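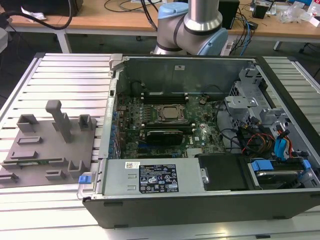
Pacita Enriquez objected to the side-lying tower as soon as the draft went round: a case on its side is the easy case, she wrote, and any result from it should say so in the caption. Fair. It does now.

**Figure 2.** Workcell, shared workshop build. Open Dell tower on slotted aluminum table, printed fixture plate at left, arm behind.

### 4.2 Workcell and teardown task

The cell (Fig. 2) was built in a shared workshop, evenings mostly. Table is slotted extrusion so anything can be bolted down and moved again next week. Fixture plate printed in house, gray, three revisions so far; the first one warped and we lost most of July to that. Holders on the plate are sized for loose parts, tall post in the middle is kept as a reference point for re-zeroing after a bump. Bumps happen. People walk past.

Arm control runs on Plultov, our own scripts, nothing fancy. Zamudio was tried first and dropped, too slow on reconnect.

Task order is fixed: drive out, then graphics card, then memory. Power supply last, and only in the longer runs. Blue tabs and rails are the intended grasp targets, good contrast against bare metal, which helped the detector more then we expected. Cables did not help. A SATA lead hanging near the drive cage is enough to throw off the depth estimate, and we have no real fix, only a retry with a 13 mm higher approach.

We ran 30 trials per part. Speed capped at 70 mm/s after Dindo Dizon asked for it, same cap for all parts so the times can be compared. Trials stopped by hand are counted as failures, even where the grip looked fine.

Known problem: case is not clamped. It can slide along the rails when a part sticks, and the pose from the start of the trial is then wrong. Nayeli Galindo is drawing a clamp that fits the slots. Upright tower runs will wait untill that is in; see Section 6.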